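Hornham Students Forum > Health & Care Courses > Dental nursing, evening route — worth it?

mollusc_88
23 July 2023
Thinking of the evening dental nursing course at Hornham, January start. Currently full time in a shop. Anyone done it? Website says 15 months but a mate of a mate took longer. Also do you need a placement lined up before you apply or do they sort it

tealeaf
Finished last year. 15 months is right if you pass everything first go. Placement — they say they help but get your own. I rang 8 surgeries before one said yes. Start now, seriously.

ribbon_road
Disagree a bit, they found mine. Took 6 weeks mind you and it was two buses away. Tutors lovely, couldnt fault them. Office is another matter, emails go nowhere, you have to ring.

tealeaf
Six weeks is a long time when your logbook has already started though. Thats my point.

grumpy_molar
Wouldn't bother with Hornham. Did mine through Stivinum, all online, fitted round work. Cheaper too.

ribbon_road
Online for a hands-on job? How did you learn the instruments

grumpy_molar
At the surgery. Like everyone does. College evenings are mostly slides anyway.

tealeaf
Ours wasn't mostly slides. Infection control was properly practical, gloves on, timed, someone watching. I failed the first go and was glad of it later — the surgery do it exactly the same way.

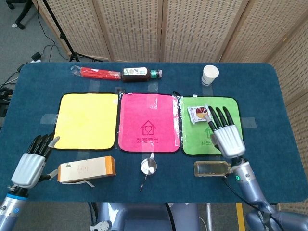
Anyway what I'd say is ask for the unit list before paying. Ours had radiography basics in it, the year after didnt. Makes a difference if you want to go further.

mollusc_88
Thanks all. Didn't know about the unit list. Is the kit included? Tunic, shoes etc

ribbon_road
Tunic yes, shoes no. Books no. Get the Etska one second hand, older edition is fine.

grumpy_molar
Older edition is NOT fine, the decontamination chapter changed. Borrow the new one from the libary.

ribbon_road
I passed with the old one so

quietcorner
Doing it now, second term. The Tijani building is freezing, bring a jumper. Evenings finish late and I'm shattered on early shifts, but would still pick it over online. Having other people to moan with gets you through the exam units. mollusc if you want the unit list I've got this years, message me

mollusc_88
Messaged you. Ringing surgerys tomorrow, wish me luck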